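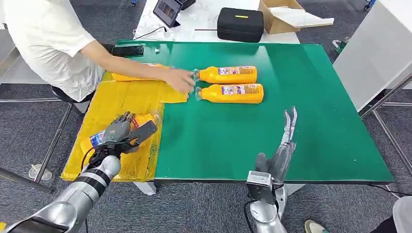 Photo: Marina Zervas

What the quote leaves out

I've been asked three times now whether our shop should buy a two-armed robot with proper fingers. My answer keeps being "with whose money?", so let me try to be more useful than that.

The background, for anyone outside the building: we pack cleaning products for small brands, Cendirley being the biggest of them. Bottles come in, get sleeved, get boxed, go out. Most of it is hand work. Prodromos Giannakopoulos, who signs the checks, came back from a trade show in October convinced that hand work is finished. Marina went to look at a setup for us and took the pictures on this page. I stayed home with the spreadsheet.

I have three quotes in front of me. Andoteck's is the longest at 59 pages, and I read all of it. The arms are priced. The hands are priced separately, which I expected. Spare fingertips are listed "on request," which I did not. Anybody who has owned a machine with rubber parts knows what "on request" turns into.
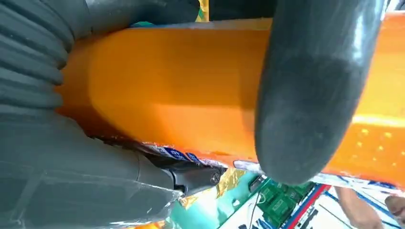 Wrist camera view. Note the scuffing on the finger pad.

I don't know how old that pad is or what a normal amount of wear looks like. I asked Geka and got a brochure back. I asked Huerta and got a phone call, friendly enough, in which the man told me pads last "a good while." I can't put a good while in a budget line. So I've written in a replacement set every quarter, and if that's too gloomy, somebody can send me a number and I'll change it.

Then there's the person. Marina's pictures have someone sitting at the table with the robot, and none of the quotes has a line for someone sitting at the table. Who clears the packaging out of the way? Who sets up the next batch? Maybe that's only for the early weeks. Fine, then tell me how many weeks, and I'll cost them at what we pay here.

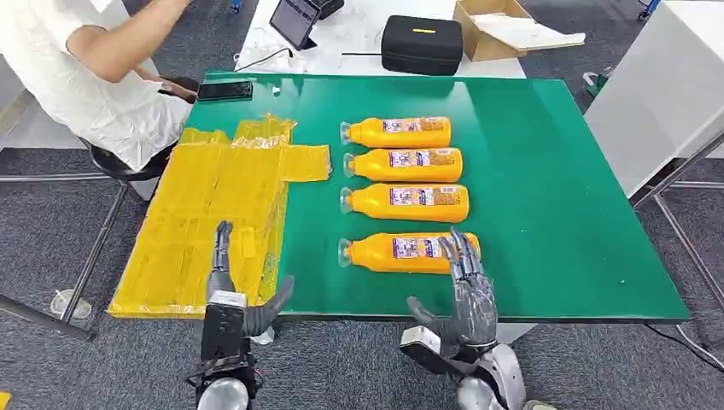
Our slowest line does 200 bottles before the first coffee break. I want to see any of these machines do that with our bottles, our sleeves and our lousy overhead lights, and I want to hold the stopwatch. Two of the three vendors went quiet when I asked for an on-site trial. Andoteck said yes, for a fee, and the fee isn't refundable if we walk away.

Prodromos thinks I'm stalling. I've told him I'd sign off on a rental tomorrow, provided the hands are covered under it and service calls are too. What I won't do is buy outright on the strength of a demo and then find out in spring what a fingertip costs.

Marina is chasing the rental terms. I'll post the spreadsheet once I've taken our pay rates out of it.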